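Jiltier opens a breakfast room for its tenants in Jarusmont

A plate, a slice of bread and a toaster: the new morning table is made of simple things

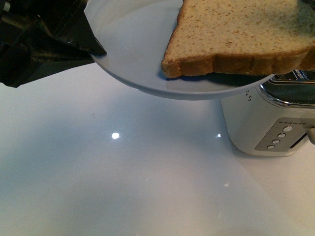
By Agathe Mallet, for the Jiltier residence
Jarusmont, September 15, 1999

The Jiltier residence has the pleasure to announce the opening of its shared breakfast room, on the ground floor of the Delaunay building. The room is open to all tenants every morning from this week.

The idea came in June, when Ysaline Leblanc, who manages the residence, asked the tenants what they were missing most. Many of them leave early for work and have only a very small kitchen corner upstairs. They wanted a place to sit down with toast and something warm before the bus.

The bakery Tomuvham will deliver sliced bread each morning, a wheat loaf and a white one. There are 3 toasters, with plain white plates kept beside them, so that a person can take a slice, toast it and go to the table without crossing the whole room. Butter, two jams and a honey from the region are on the long shelf. Coffee and tea are included in the price.

"We were discussing a long time about the toasters," says Ysaline Leblanc. "Some of us preferred one big machine like in the hotels. I find that a small toaster is more pleasant in the morning, and it is easier to clean the crumbs. Everybody knows already how to use it."

The works took nine weeks. The old floor was kept and repaired, and the walls were painted again. Gaspard Leblanc, joiner in Jarusmont, built the tables and the shelf. The room was before a store for bicycles, which are now in the covered yard.

Huệ Lò, tenant on the second floor, has tried the breakfast during the test days. "I like my bread not too brown, and at home my toaster knows only black," she says. "I stayed longer than I had planned and I met two neighbours from my own stairs."

Tenants are asked to bring their plate and cup back to the trolley near the door, and to empty the crumb tray if they are the last to leave. Guests of tenants are welcome when they are announced the evening before.

The monthly card can be bought at the reception of the Delaunay building.

Press contact: Janelle Marquez, Jiltier residence, Jarusmont. Visits of the room for journalists are possible on request.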